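Perguntas frequentes - Encontro de Aeromodelismo e História da Aviação de Clondonano

O que é o encontro?
Um dia de maquetes, aeromodelos e conversa sobre aviões experimentais. Organizado pelo clube Lekari. Sempre numa sexta, em julho.

Preciso ser sócio?
Não. Sócio entra de graça, visitante paga na porta. Criança até 6 anos não paga.

Posso expor minha maquete?
Pode. Inscrição pelo site, até 80 peças no total. Acabou, acabou - não tem lista de espera este ano.

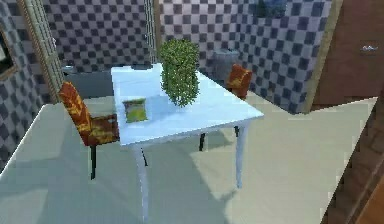 Quais escalas são aceitas?
1/72, 1/48 e 1/32 na mesa principal. Outras escalas vão pra categoria livre. Traga a ficha preenchida com modelo, escala e fabricante do kit. Sem ficha não julgamos.

Precisa ser avião que voou de verdade?
Não. Protótipo cancelado, projeto que ficou no papel, tudo vale. Mas na ficha tem que constar a fonte - livro, revista, planta. Se inventou o esquema de pintura, escreva "hipotético" e pronto.

E os números de cauda?
Pergunta que volta todo ano. Decalque errado perde ponto só se a ficha disser que é uma aeronave específica. Modelo genérico não perde nada.

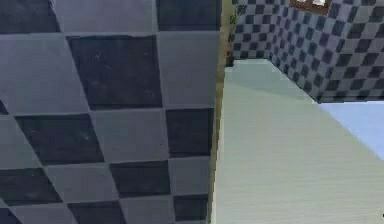 Vai ter voo?
Sim, de manhã, se o vento deixar. Teto de 88 metros para todo mundo. Elétricos primeiro, depois planadores. Turbina não, nem insista.

Onde fica a pista?
Atrás do galpão Solís, entrada pela rua de terra. O GPS manda pro portão errado, siga as placas. Estacionamento pra 300 carros, chegue cedo mesmo asim.

Posso levar bateria LiPo?
Pode, em bolsa antichama. Recarga só na bancada da Flevow, nunca dentro do carro. Bateria estufada não entra.

Tem venda de kits usados?
Tem, na parte da tarde. Kit aberto precisa estar marcado como aberto. O clube não faz troca nem devolve dinheiro, combine direto com o vendedor.
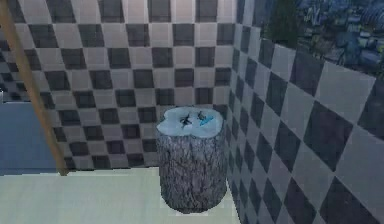

Mesinha em forma de tronco, no canto.

Posso fotografar?
Pode, sem flash perto das mesas de julgamento. Tripé só depois que os juízes terminarem.

Quando sai o resultado?
No mesmo dia, às 17h. A lista completa vai pro site na semana seguinte, as vezes demora um pouco mais.

E se chover?
Cancelamos o voo, a exposição continua. Inscrição de voo fica valendo pro próximo encontro.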